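El destornillador azul y otras alegrías de banco

Llevaba meses queriendo escribir esta entrada y siempre se me cruzaba otra cosa. 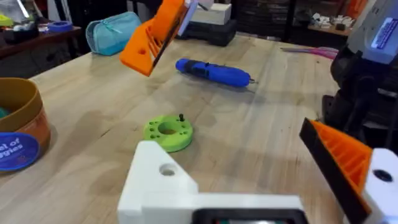
Quiero hablar de atornillar. De atornillar piezas pequeñas, impresas en casa, con tornillos que se te caen al suelo y desaparecen para siempre. Ya sé que suena poco emocionante, pero os juro que desde que monté el banco nuevo me paso el día buscando excusas para juntar dos plásticos con un tornillo negro en medio (mi familia ya ni pregunta).

Empiezo por el banco, porque me hace muchísima ilusión. Es de madera clara, con la veta bien marcada, y me negué en redondo a pintarlo. El anterior era un tablero blanco de oficina, muy limpio, muy correcto, en el que cualquier rebaba transparente se volvía invisible. Sobre la madera lo veo todo mejor: los tornillos negros cantan enseguida, el verde lima resalta una barbaridad y hasta las piezas blancas se distinguen bien. Tiene ya sus rayas y sus marcas, y cada vez me gusta más. Le di una mano de aceite en enero y pienso darle otra cuando me acuerde, que será tarde, como siempre.

La medida me la hicieron en Mwakalinga, un taller de carpintería que está a dos calles de mi casa y al que fui con un dibujo hecho en la parte de atrás de un recibo. Me preguntaron si quería el canto redondeado. Dije que sí sin pensarlo y es la mejor decisión que he tomado sin pensar: apoyo los antebrazos durante horas y no me queda la línea roja que me dejaba el tablero viejo.

Vamos con el anillo verde, que es la pieza de la temporada.

Es un aro impreso en 3D con un hueco grande en el centro y seis agujeros pequeños repartidos por la cara de arriba. Una tontería de pieza, plana, agradecida, de las que salen a la primera si tienes la primera capa bien ajustada. Yo lo uso como brida para unas lámparas de pared que estoy haciendo para el pasillo: el cable pasa por el centro y los seis tornillos sujetan la pantalla por detrás. El modelo lo he bautizado Jaltska, que no significa nada. Me salió al guardar el archivo, tecleando medio dormido, y se quedó con ese nombre.

¿Por qué verde lima? Pues porque tenía una bobina empezada y porque me encanta. La marca es Trukora, una tienda pequeñita que vende por correo y que te manda las bobinas envueltas en papel de estraza, cosa que agradezco mucho. El verde da gusto verlo por la mañana, con la luz entrando de lado. Y como la brida va detrás de la pantalla y no se ve, puedo darme el capricho. Me parece precioso que dentro de una lámpara seria y formal haya un aro del color de un polo de lima escondido, esperando a que alguien la desmonte dentro de veinte años.

Llevo impresas 13 versiones del aro. Trece. Las primeras tenían cuatro agujeros y la pantalla bailaba un poco. Luego probé con ocho y era un suplicio montarlo, además de que entre agujero y agujero quedaba poca chicha y una de las bridas se me partió apretando. Con seis quedó estupendo. Aguanta bien y se monta en lo que tarda en subir el café, que en mi casa es la unidad de tiempo oficial.

Ahora, el truco de los tornillos, que es lo que más me preguntáis.

Yo atornillo directamente en el plástico, sin insertos metálicos, porque esas lámparas se montan una vez y se quedan montadas. Si fueran piezas para abrir y cerrar cada semana pondría insertos, desde luego. Para tornillo directo lo que hago es dejar el agujero un pelín más pequeño que el tornillo y presentar el primero a mano: lo planto de pie en su sitio, le doy media vuelta con los dedos y compruebo que queda recto. Si se tiene derecho él solito, adelante. Si se inclina, lo saco y vuelvo a empezar. Parece una manía, pero el tornillo que entra torcido se come la pared del agujero y ya no hay quien lo enderece.

Con el primero dentro, no lo aprieto del todo. Paso al agujero de enfrente, luego a otro, siempre cruzando, como cuando cambias la rueda del coche. Y solo cuando están los seis presentados doy el apriete final. La primera vez que lo hice en orden, uno detrás de otro en plan reloj, el aro se levantó por un lado y estuve un buen rato echándole la culpa a la impresora. Pobre impresora.

Y llego por fin al protagonista, el destornillador eléctrico. Azul, sin cable, de los pequeños. ¡Qué invento! Yo era de los que presumían de hacerlo todo a mano, con el juego de puntas de mi abuelo y la muñeca dolorida, y me resistí años. Me lo acabó prestando Ming-te Siu, con quien comparto taller los días que coincidimos, y a la media hora ya estaba mirando cuánto costaba uno igual. Lo que me ganó fue el tacto. Se coge casi como un rotulador gordo, tienes el botón a mano y con una punta corta puesta puedes acercarte muchísimo a la pieza. Con las puntas largas me tiembla el pulso y acabo arañando el plástico.

Dos cosas que he ido aprendiendo a base de estropear aros:

El destornillador eléctrico es para el recorrido, no para el apriete. Lo llevo hasta que la cabeza está a punto de tocar y ahí suelto el botón. El último cuarto de vuelta lo doy a mano, con el destornillador de toda la vida. En plástico, la diferencia entre firme y pasado de rosca es ridícula, y los dedos la notan mucho antes que un motor.

Y la otra: toques cortos. Botón, suelto, botón, suelto. Si lo dejas correr, el plástico se calienta con el roce, se ablanda y al enfriarse agarra fatal. Esto me lo explicó Ming-te mientras se comía mi merienda, así que lo considero pagado.

También me he aficionado a dejar la herramienta siempre tumbada en diagonal en mitad del banco, con el mango hacia la izquierda. Soy zurdo y así la agarro sin mirar. Durante un tiempo la guardaba en un soporte monísimo que diseñé yo mismo, con su ranura para las puntas y su hueco para el cargador, y no lo usé ni una semana. El soporte está ahora en la cocina, haciendo de portacucharas, y ahí cumple de maravilla.

Otra cosa que quiero defender aquí con entusiasmo: los botes redondos de cartón. Soy un fanático. Guardo todos los que caen en mis manos, los de cacao, los de té, los de lo que sea, con sus etiquetas puestas y todo. Son ligeros, no hacen ruido cuando metes la mano y si se caen no pasa nada. He tenido cajoneras de plástico con sus compartimentos y sus pegatinas, y siempre terminaba con la mitad de los cajones abiertos y la otra mitad llenos de cosas que no tocaban. El bote, en cambio, se lo traga todo. En el taller los reparto así, sin mucha ciencia: uno para recortes de pruebas, otro para piezas que salieron mal pero me da pena tirar, otro para cosas de colores que «seguro que algún día servirán». El tercero es el que más crece.

Los tornillos van aparte, eso sí, en una latita con tapa. Compro los negros en Proten, la ferretería de la plaza, por cajas, y la última vez me puse a contarlos una tarde de lluvia: 324. La caja decía otra cosa, pero no pienso ir a reclamar. Me gustan negros porque con el verde quedan de cine, aunque luego no los vaya a ver nadie más que yo.

Una pequeña lista de lo que ahora haría de otra manera, por si alguien está montando su rincón:

Poner la luz antes que las estanterías. Yo lo hice al revés y la balda de arriba me hace sombra justo donde atornillo.

Comprar dos puntas iguales de la medida que más uses. Se gastan, y siempre se gastan por la noche.

Dejar medio banco libre para montar, cueste lo que cueste. A mí me cuesta muchísimo.

Barrer antes de atornillar y no después. Encontrar un tornillo en un suelo limpio es una cosa, y encontrarlo entre virutas y pelusas es una expedición.

Imprimir siempre una brida de más. El día que te hace falta, te hace muchísima falta.

Me quedan siete lámparas por montar y tengo ya la cuenta de lo que me ha costado todo el pasillo entre filamento, pantallas, cable, tornillos y el dichoso destornillador. Creo que por ese dinero habría encontrado lámparas muy dignas en cualquier tienda. Me da exactamente igual. Hay ratos, por la noche, con la radio bajita y un aro a medio atornillar delante, en los que no cambiaría ese banco por nada.

La próxima entrada irá sobre las pantallas, que las estoy haciendo de papel plegado y me traen por la calle de la amargura con el pegamento. Si alguien conoce uno que no amarillee, que me lo deje en los comentarios, por favor. Y si queréis el archivo de la brida, escribidme y os lo paso, con seis agujeros o con los que os apetezca.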